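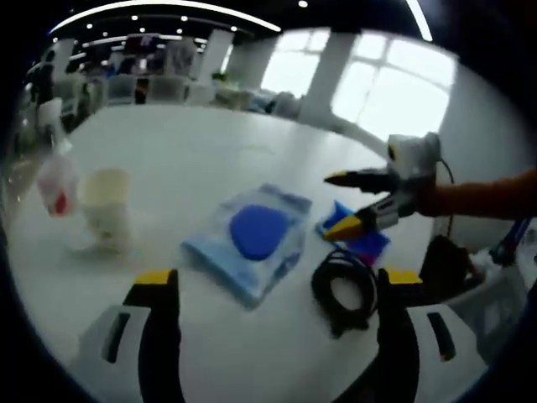
November 2021, bench notes, adhesives

Second round of peel tests on the Hellby tape. Dong-hyun Do cut the strips last night and left them under the weight, so they had 17 hours before I started. Pulled five from the new roll and three from the September roll.

New roll peels clean on glass and on painted steel. The September strips left residue on the paint, mostly at the start of the pull. Wiped off with alcohol, second wipe needed on one.

Strip 2 tore at the grip. Not counting it. The clamp pads are worn smooth, need to order from Platbridge.

Humidity log has a gap overnight, logger battery. Changed it.

Still to do: repeat on polypropylene, ask Cha if the primer they sent is the same batch as before. Label on the can is smeared and I can't read the code. Don't use it until they answer.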